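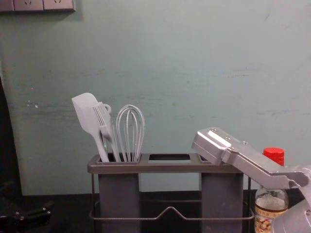

Utensil holder on the counter at Protdale

Kitchen helper wanted, Protdale community kitchen

We're looking for a friendly, steady person to join us in the kitchen at Protdale, starting in August. We send out over 225 hot lunches a week, and as you can imagine that means an awful lot of ladles, spoons and spatulas going in and out of the sink! Most of the job is looking after all that – washing up, drying, and getting every utensil back in its holder so the cooks can reach for it without looking.

You'd be with us 4 mornings a week, and we all sit down and eat together when the last tray has gone out (please do stay for that, it's the best part of the day). There are two cooks on each shift and they're both patient teachers, so you don't need any kitchen experience. You do need to be okay on your feet for a few hours and happy to wipe down the same counter many times over. The walls are due for a fresh coat of paint this year too, and if you're handy with a brush we'd love to hear it, though that's entirely up to you.

To apply, write a few lines about yourself to Clotilde Mallet at the Protdale front desk, or stop in any Monday before lunch and ask for her. Bring the names of two people who know you well. A former boss is fine, and so is a neighbor.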